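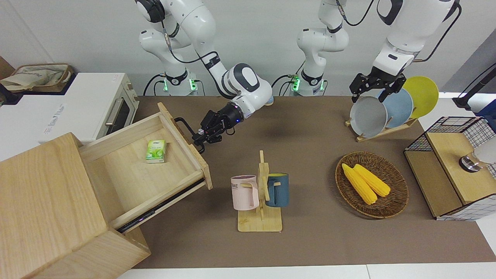 Holtoveck short-let listings – read me first

Hello, and thanks for downloading this. Holtoveck is a set of holiday and short-let listings that I've been tidying up in my spare time (evenings, mostly, with the radio on). If you want something small and reasonably clean for playing with prices, minimum stays or the odd things hosts write about their kitchens, I hope you'll like it!

What you get

There are 1749 listings in the main file, listings.csv, one per row. A second file, hosts.csv, has 808 hosts, and you join the two on host_ref. Plenty of hosts have more than one place, so don't be surprised when the same ref keeps turning up.

The columns people ask me about most:

nightly_price – in pounds, before cleaning fees. Where a host gave a weekly price only, I divided by seven and put a 1 in price_derived.
min_nights – the shortest stay the host will take. Blank means they didn't say, so please don't read it as one night.
sleeps – the host's own figure, sofa beds and all.
agency – Esesow, Ingvarsson or direct. The two agencies lay their forms out very differently, which explains a lot of the gaps.
blurb – the free text, up to 2000 characters. Anything longer was chopped at the last full word.

Where it came from

Ruwan Abeysekara got the first batch out of the Esesow office with their blessing, as a spreadsheet with merged cells everywhere (I've forgiven him, more or less). Candela Arroyo did the Ingvarsson half and was far neater about it. The direct lets came in through a web form we left open until the end of August. Every host ticked a box saying we could share their entry, and the ones who didn't tick it aren't in here.

Names, phone numbers and door numbers are gone. Postcodes are cut to the first half. If you spot something personal that slipped past us in a blurb, please tell me and I'll pull the row the same evening.

Getting started

1. Unzip the lot into one folder and keep the file names as they are.
2. Open listings.csv as UTF-8. If the pound signs come out as gibberish, your spreadsheet has guessed wrong.
3. Run check.py. It only looks for missing refs and duplicate rows, and it finishes before you can put the kettle on.
4. If you use Zarkix for mapping, load areas.csv first and the listings second. The other way round it drops the labels, and I haven't worked out why.
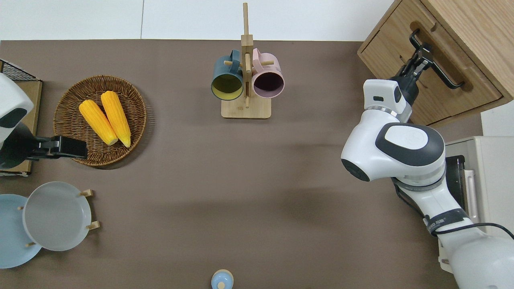
Known problems

80 rows have a price that looks far too low. Sille Kragh went through them and thinks most are per person instead of per place, but we couldn't be sure, so they're flagged with price_odd and left alone. I'd drop them for any averages.

The pets column is a mess. Ingvarsson asked "pets welcome?" and Esesow asked "any pets on site?" and for a good while I had both in the same column – sorry! They're split now, but if you have an older copy, bin it.

There's also nothing on how often a place was booked. People ask, and I haven't got it.

Using it

Free for study, teaching and tinkering. If you want it for something you'll charge for, write to me first and we'll sort it out (I've yet to say no). A mention of Holtoveck somewhere is plenty of credit.

Fixes and grumbles

Send them to me, Kirsten Holst, or leave a note on the project page, where Sekar Harahap picks up anything to do with the script. Include the listing_ref, please, or I'll be scrolling all night.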